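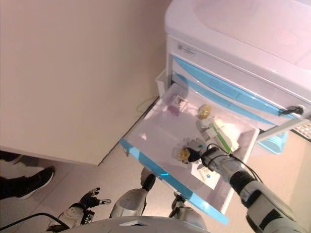 Le bras droit au-dessus du tiroir ouvert du chariot, site de Vamholm.

Acheter un robot pour les chariots de soins : vos questions, nos réponses
Page tenue par Hanne Hviid et Brynhildur Ketilsson, achats et équipements, Lestby. Mise à jour : 17 juillet 2018

Combien faut-il prévoir ?
Plus que le devis. Pour Vamholm, nous avions inscrit une ligne « robot » et une ligne « divers ». La ligne « divers » a fait preuve d'un bel appétit : câbles, formation, mise en conformité des prises, assurance. Demandez un prix rendu, installé et assuré, puis relisez les petites lignes avec quelqu'un de méfiant. Chez nous, c'est Birthe Hedegaard.

Achat ou location ?
Location pour commencer, avec option d'achat. Le contrat Ulloa que nous avons retenu court sur 26 mois et permet de sortir au bout d'un an. L'offre Fado était moins chère tant qu'on n'appelait jamais le service après-vente.

Faut-il racheter des chariots ?
Pas forcément. Apportez votre propre chariot à la démonstration, avec ses tiroirs, ses bandes bleu clair et tout ce qui dépasse sur le côté. Un fournisseur qui réclame son chariot à lui vous vend aussi un chariot.

Que mettre dans les tiroirs pendant les essais ?
Des objets qui ne se ressemblent pas. Une brosse à dents à manche vert, une petite boîte rose, un tube blanc couché, une figurine aux cheveux jaunes. Des boîtes identiques bien alignées donnent de superbes démonstrations et de mauvais achats. Notre liste d'essai compte 32 objets. Elle s'envoie sur demande et ne coûte rien, fait assez rare dans ce dossier pour être signalé.

Quelle place faut-il ?
Celle du chariot, celle du tiroir grand ouvert, celle du robot, et encore celle de la personne qui l'accompagne. Les plans d'architecte oublient volontiers la quatrième. Mesurez aussi la distance jusqu'à la prise : le mètre de câble figure au catalogue des accessoires, à un tarif de bijoutier.

Les pinces et les mains sont-elles comprises ?
Lisez bien. Sur certains devis, le bras est compris et ce qu'il y a au bout est une option. Faites chiffrer séparément la pince, la main à doigts articulés et les pièces d'usure.

Qui doit signer ?
À Lestby, deux personnes : le chef de service et les achats. Kolbrún Ásgeirsdóttir relit la partie technique avant. Comptez un mois de plus si le dossier arrive en juin, quand tout le monde se découvre un reliquat de budget à dépenser.

Le robot fera-t-il des économies la première année ?
Non. Question suivante.

À qui écrire ?
À Sille Riis, poste 357. Joignez le devis complet, annexes comprises.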